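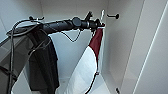
Sunday, December

Cabinet task and table task, same setup. In since 9:40, Vignesh got in after lunch. Writing this up before I forget which complaints are new and which I've already made.

Running total in the Terisier set is now 2,617 episodes. I put that at the top because it is the number everyone asks for and I don't think it means much. Of those, 257 are cabinet episodes (hang, unhang, move bag from one hook to another) and the rest are tabletop. The cabinet ones take three or four times as long to record and they are the only ones where I learn something by watching them back. The tabletop ones I could narrate with my eyes closed.

Cabinet first.

The bag is still the worst object we have and I would keep it for that reason. It has a thin white hook at the top, white, against a white back wall. In the head view you can find it if you know where it is. I don't believe the policy finds it. I believe it has learned where the bag usually hangs relative to the side wall and goes there, and the reason it looks competent is that we hang the bag in almost the same place each time. Annelies disagrees and says the maroon band gives it plenty to go on. Maybe. The band tapers away down the right side, and how much of it shows depends on how the bag has swung. I'd like to see a test before I hear that again.

Test I want: same bag, shifted sideways by a hand's width, then by two, dark garment left where it is. If it goes to the old spot we have our answer. If it follows the bag I will write that down here in full and sign it.

Second worry is the arm blocking its own view. Once the gripper is up at the hook, most of what the head camera would need to see is behind the gripper or overlapping with it. Black gripper fingers, thin hook, a few centimeters of wall between that and the black wall hook. Whoever is teleoperating manages because they remember what was there two seconds ago and they can lean over. The model gets neither. We keep calling these demonstrations good because the person succeeded, and I'm not convinced that a demonstration which depended on leaning over should count as one. Vignesh suggested a rule that the operator only looks at the screens. I am for it. It will wreck our hourly rate and I think the rate was flattering us anyway.

Third, cable slack. The loop under the forearm sags a good way down when the arm is reaching in, and there is cloth hanging right below that arm. I don't like it. I paused three recordings this morning because I couldn't tell from my position whether the loop had touched the garment. It hadn't in two of them. On the third I couldn't say, so I marked it bad and moved on. Shortening the loop means the wrist runs out of cable at full roll, we tried that with the old Desmet harness and it pulled a connector. Velcro tie at the middle of the forearm, with enough left over for the wrist? Cheap to try. Will ask Annelies on her next day in.

Rejects. 67 of the 257 cabinet episodes are marked bad so far, and I went through all of them again this morning because the reasons were a mess. People write "fail" and that's it. I sorted them as well as I could into dropped the item, hook missed, operator gave up, recording fault, and a pile I called "looks fine to me". That last pile was bigger than I wanted. Either somebody saw something in the room that the video doesn't show or somebody hit the wrong pedal. I have not put them back in. Vignesh would put them back in. His argument is that if the video looks fine then for the model it is fine, and I don't have a good answer except that I have been burned by this before, on the Stetholm drawers, where a whole afternoon of "fine" turned out to have the gripper state logged late.

Speaking of which, checked the gripper timing again with the clap test (close on nothing, look for the step in the log against the video). Offset is small and the same at the start and end of the session. Good. Doing it every session from now on, both ends, and the result goes in the sheet and does not stay in somebody's head.

Table work, from about 2.

Objects in and out of the wicker basket, onto the table, onto the mat, back again. I don't object to the basket. The weave gives the wrist camera something with texture to look at, and it moves a little if you catch the rim, so careless grasps show up as careless. My objection is to how we reset. Everybody drops the items back in the same order, and then everybody picks the same item first, and after an hour we've recorded one episode many times over.

Vignesh wrote a little script that calls out a random item and a random place to put it. It is annoying and it works. The episodes after the script look different from each other for the first time in weeks. I would now like to know how much of the earlier tabletop data is worth keeping at full weight, and I suspect the answer will be unpopular.

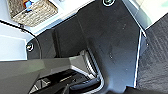

The wrist view needs a proper talk, too. So much of it is our own hardware. The gripper body and its cover plate fill the bottom and middle, the bright surfaces go to plain white in places, and what's left over for the task is a strip along the top and sides. When I said this in the Zudik call I was told that the network learns to ignore the constant part. Fine, it probably does. It still can't see through it. If the thing you are about to grasp is only in view until shortly before the fingers close, then the last bit of the motion is done from memory or from the arm joints, and we should stop telling people that the wrist camera "handles the close-up".

There's dust on the panel as well. I don't know that it matters. I do know we clean the lens and never the panel, and if anyone wipes it halfway through a set then the picture changes for a reason unrelated to the task. So either wipe it every session or leave it alone. I vote wipe. Add to the start-of-day list, under the lens.

Exposure: locked it at 3:15 after watching it hunt each time the wrist swung from the dark parts to the tabletop. With it locked the whites are still too bright but at least they are too bright by the same amount. Episodes before and after the lock are tagged separately. Please do not merge these because the folder names look alike. Vignesh, I mean you.

Held-out check, end of day. We ran 39 trials with the checkpoint from last week, mixed cabinet and table, items called by the script. I'm not going to write a success rate here because we changed our minds twice about what counted. Does it count if the bag ends up on the hook but only after the operator stopped the arm and let it go again? I said no. Vignesh said it was on the hook. We agreed to score it from video, separately, without talking, and compare. Sheet is blank for now and it stays blank until both of us have done it.

What I noticed while watching, for what it's worth before scoring:

Table grasps were smooth and quick, also when they missed. It doesn't slow down when it's unsure. People do, and you can see it in the demonstrations, so either we trimmed those pauses out or it averaged over them. I need to look at the trimming step. I have a feeling we cut anything where the arm is still for longer than a second, and if so we've been throwing away exactly the part where the operator was checking.

In the cabinet it went for the hook from the same side every time. That's the side I use. It's also the side Vignesh uses, he learned it from watching me. Annelies comes in lower and her episodes are a small share, so that's one person's habit dressed up as a skill.

It let go of cloth too early more than once. Couldn't tell why. The garment is dark, the gripper is dark, I'd guess contact is hard to judge in that view, but it's a guess and I have been wrong about cloth before.

To do:
Shifted bag test, before any new cabinet recording
Velcro tie on forearm cable, check full wrist roll by hand first
Screens-only rule, try for one session and note the hourly rate
Check the trimming step for the one second cutoff
Reject reasons: make the field required, no more "fail"
Annelies to record a block of cabinet episodes her way
Score the trials (me and V., separately)

Vignesh asked whether we'd hit the total we promised for the end of the month. Probably, if we fill it up with table episodes. I'd sooner send fewer and explain. He is drafting the mail and I've asked to read it first.

Arm parked, power off 6:50. Drive copied, second copy still running when I left, check it in the morning.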